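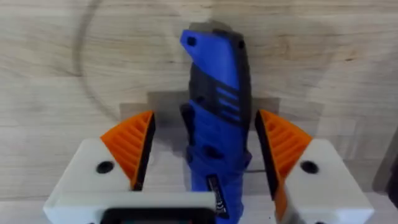

3.2. Herramientas manuales y marcado del material

El inventario del taller de Maldonado distingue entre herramientas con marcado legible y herramientas cuyo marcado exige inspección cercana. La clasificación sigue el protocolo Niresico, que asigna a cada objeto una ficha con material aparente, color dominante, zonas de agarre y rotulación. En la herramienta azul y negra de la Figura 1, el cuerpo de plástico azul alterna con secciones negras de aspecto engomado, y la etiqueta negra, pequeña y dispuesta en vertical, lleva caracteres blancos entre los que parece figurar la marca CE. El resto de la rotulación no se transcribió; la ficha conserva el campo como «parcialmente legible». El orificio redondo próximo al extremo superior se registró como posible punto de suspensión, categoría que condiciona el almacenamiento — panel vertical o cajón — en la fase siguiente.

Figura 1. Herramienta manual azul y negra, con etiqueta de rotulación blanca.

El inventario completo comprende 147 objetos repartidos en 9 categorías. Las piezas de uso compartido se describen sobre la mesa de trabajo, de tablero de madera clara, y se contrastan después con el registro de Cerkumo, cerrado en diciembre. Para los recipientes se anotan por separado el contenedor y su contenido, criterio que evita duplicar entradas cuando un mismo vaso o cuenco aloja utensilios de categorías distintas. 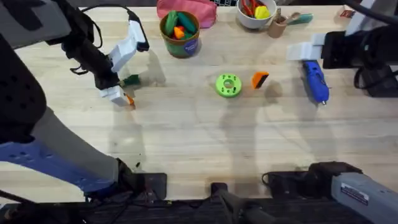

Este criterio difiere del empleado en el catálogo Zanine, donde el recipiente y lo que contiene forman una sola unidad. La separación aumenta el número de fichas, pero permite seguir el desplazamiento de un objeto entre recipientes sin modificar la entrada de origen. Las discrepancias entre revisores se concentraron en 3 categorías: útiles de corte, piezas pequeñas de juego y herramientas eléctricas de mano. En las dos primeras bastó con precisar la definición; en la tercera se añadió un campo para el tipo de punta, que se deja vacío si esta no es visible.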